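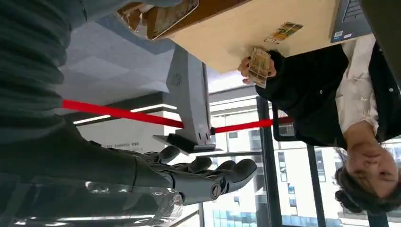

Belts, tables and where the line goes: a talk with the floor manager at Rillance Hall

12/1/22

The floor manager at Rillance Hall has a desk upstairs but spends little time at it. On most open days she is downstairs near the windows, moving a post a foot to the left and then going back to see if it helped. She has run the public floor for six years. Before that she worked in a furniture store, on the delivery side, and she says the two jobs have a lot in common.

"It's tables and people," she said. "You put the table down, and then you find out how people want to walk past it."

The hall is rented out for trade days, school fairs, hobby shows and public demonstration days. Exhibitors bring their own goods. The hall supplies the tables, the chairs, the power and the barriers, and her crew decides where all of it stands. I met her the morning after a busy weekend, while the crew was still putting things back, and we talked at one of the light wood tables by the windows.

I asked her first about the barriers, the gray posts with the red belts that pull out and clip to the next post. The hall used to have rope.

"Rope sags," she said. "Small kids swing on it. And when you need a gap for a stroller or a wheelchair, you have to unhook a heavy rope and then there's nowhere to put it down. With a belt you press the clip, walk it back into the post, and you're done. I was against them at first. I thought they looked like the airport. Now I'd be sorry to lose them."

The color was a longer discussion than she expected. The owners wanted black, to match the trim. She asked for red.

"A black belt disappears against people's coats in winter. Someone is looking at their phone and they walk straight into it at waist height. Red they see. We ran a few of each for a month in October, and after that the owners stopped asking me about black."

Her rule for belts is that they should never make a line look longer than it is. If visitors come in and see a maze, she says, some of them turn around, even when there is no wait at all. On slow mornings she keeps most of the posts against the wall and runs one straight belt in front of the tables. The turns only go in once there are people to fill them.

"You can always add a turn. Taking one out while people are standing in it is much harder. They think someone is cutting."

The posts have to be carried by the pole and the base, never dragged. Dragging leaves gray lines on the floor that take a machine to get off, and it wears down the ring underneath so the post starts to lean. She showed me one that leaned. It was waiting for a new base pad and had a strip of tape on it so it would not go back out.

We moved on to tables. The hall has two kinds, folding ones with plastic tops for the back room and the wooden ones for the public side. The wooden ones came from Gundus, a small shop that made furniture for libraries and has since closed. She likes them for the height and for the pale color.

"Things look right on them. You can put down a laptop, a tray of samples, a bag of whatever you're giving away, and people can see what's what. On a dark table, half of it vanishes. And exhibitors skip the tablecloth. I'm happy when they skip the tablecloth. People step on them and pull everything down."

The tops do get marked. Coffee is the usual cause, and then tape. Exhibitors are asked not to tape anything to the wood, and most of them do it anyway. Stickers are a separate matter. They are handed out at half the tables on a fair day, and they end up everywhere.

"I used to peel every one of them off the same night," she said. "Now I leave the ones that are flat and not rude. If you go at a fresh sticker with a scraper you take the finish with it. Give it a few weeks, use a hair dryer and a bit of cooking oil, and it comes up clean. There's one that's been on its table so long that the crew uses it to tell that table from the others."

I asked what she sees people do wrong when they set up for the first time. She thought about it for a while and asked if I wanted the polite version.

The main thing, she said, is that they put their sign flat on the table or at the very end of it, behind their bags. A framed board with a printed panel is a good thing to own, in her view, but it should face the way people arrive. At Rillance that is from the stairs, and a sign that faces the windows gets read by the exhibitor and by the birds.

The second thing is packaging. Goods come wrapped in clear plastic and the plastic ends up under the table, on the chairs and then on the floor, where it slides. She will not have it on the floor during open hours. Each pair of tables gets a bin, and the crew walks the row every 30 minutes to empty them.

"If you still need the wrapping to get your things home, fine, keep it. Put it in a box with a lid. I've watched a grown man go down on a sheet of plastic you could hardly see. He was all right. He was also very annoyed."

The third is coats. The window side gets cold from the glass, so exhibitors dress for it, and by noon they have taken off a sweater and hung it over the power strip. There is a rack behind the stairs. She puts it on the setup sheet in bold type every time.

The lighting is her least favorite part of the building. The public floor has long fluorescent strips running along a darker, recessed part of the ceiling, with white panels on the sides. The light is even, she says, and even is useful, but it throws white lines on anything shiny. Laptop screens are the worst.

"Someone sets up their laptop, it looks great at eight in the morning with half the lights off, and then we bring up the rest and they can't read their own slides. So we turn the table. A quarter turn fixes most of it. I tell them to sit down in the chair and look before they plug in, so they only have to do it once."

Replacing the strips has been priced by Ornex, the company that does the building's electrical work. She would like it done, but the ceiling would have to be opened, and that means closing the floor. The hall gets 3,000 visitors on a good weekend and the owners do not want to give one up. She expects it will happen in pieces.

Setup for a normal fair takes her crew of 4 one long evening. The tables go first, then power, then chairs, and the belts are last. She is firm about that order. A belt that goes up early gets ducked under all night by people carrying boxes, and sooner or later one of them takes a post down with them.

Packing up goes the other way. Belts come in first, while the last visitors are still on their way out. She admits this is partly a hint.

"You'd be surprised how long people will stand there talking if there's something to lean on," she said. "Take the post away and they remember they parked on the street."

The posts go on a low cart in the closet next to the Chaimongkol Room, the small meeting room at the end of the floor, and the cart has to go in backward or the door will not shut. The wooden tables stay where they are if there is another event within three days. Otherwise they are wiped with a damp cloth and a dry one and stood along the inside wall, away from the sun. The ones that used to live right under the windows have gone a little more yellow than the rest, and she would like them all to match.

Did she have anything on her list for next year? New pads for the post bases, she said. A second coat rack. More of the clear stands that hold a sheet of paper upright, which exhibitors take home by mistake. She has given up on getting matching chairs.

By then the crew had worked their way over to our end of the row and was waiting for the table. She picked up both of our cups, ran her sleeve over the ring mine had left, and asked me to bring my chair.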